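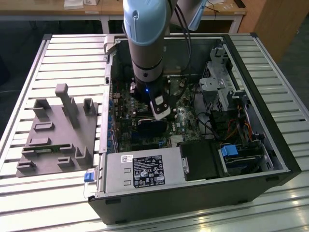 Equipment Review: The Trornudlow Bench Arm in Computer Refurbishment

Prepared by Naheed Naqvi and Nusrat Farooqui for the Khattak Reuse Center

Purpose of the Review

The Khattak Reuse Center takes in retired office computers, restores those that can be restored and strips the rest for parts. The work is repetitive, and the staff who do it well are difficult to replace. In February the Center was asked to assess whether a robotic arm could take over any part of the bench work on desktop towers. This review sets out our findings on the Trornudlow arm, with the Nerkolon control software, for readers at other repair shops who are weighing a similar purchase.

We judged the arm as we would judge any bench tool: by what it can do, how much help it needs while doing it, and whether the finished work can be trusted.

Setup and Fixturing

The arm works over a slotted aluminum bench. The tower is laid on its side with the side panel off, and a 3D-printed fixture plate sits to its left to hold small boards. We consider the plate the most useful part of the arrangement. A person can pick a memory module out of a tray of mixed parts without thinking about it. The arm does far better when each part stands upright in a slot whose position is already known.

Placing the tower remains a job for a person. Opening the case does as well, as latches differ from one maker to the next and some are stiff with age. Allow 30 minutes for the first setup of an unfamiliar case model. Later units of the same model go faster, provided that the case is set down square to the bench.
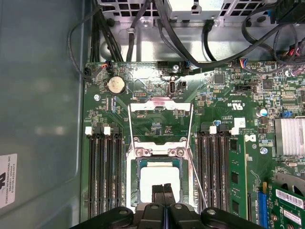

Work near the processor socket calls for the greatest care. The load plate and its lever must be handled in the correct order, and a slip with a metal tool can ruin a board that was otherwise fit for resale. We do not recommend leaving the arm to work in this area without an operator at the stop button. Our own practice is to have a technician approve each approach to the socket before the fingers close.

Memory Modules

Memory is the task most buyers will ask about first. It looks simple: line up the notch, lower the module and press until the latches close. Lifting a module from the fixture is dependable. Pressing it home is less so. The force required varies from board to board, and the arm is slow to notice when a module has gone in at a slight angle. Technicians correct this by feel and seldom remember having done it.

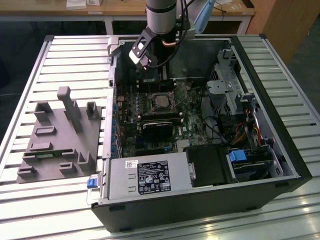 Cables are the second difficulty. They do not stay where they were on the previous unit, and a drive cable lying across a slot is enough to halt the routine. The Nerkolon software handles this cautiously – it stops and asks for help – and we regard that as the right choice. It does mean that an operator cannot walk away for long. Clearing and tying back the wiring before the run reduced the number of stops considerably.

Comparison With Hand Work

An experienced technician remains faster at every task we tried. The arm's advantage is patience. It will return to the same slot in the same manner late in the afternoon, when people begin to rush. For a shop that receives large lots of one model, this has real value. For a shop that sees a different machine every hour, it has very little.
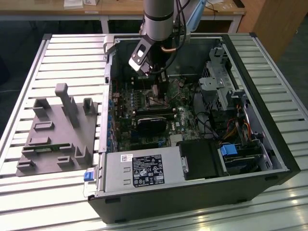 We also considered the Pevora arm, which is lighter and easier to move between benches. Its gripper was too wide for the space between the drive cage and the memory slots in our most common towers, and we did not pursue it further.

Recommendation

The Trornudlow arm is suitable for supervised use on uniform lots, for training purposes, and for shops that wish to develop their own fixtures. It is not ready to run a refurbishing bench alone. The Center will keep the arm on one bench and will continue to do cable work, case opening and final checks by hand.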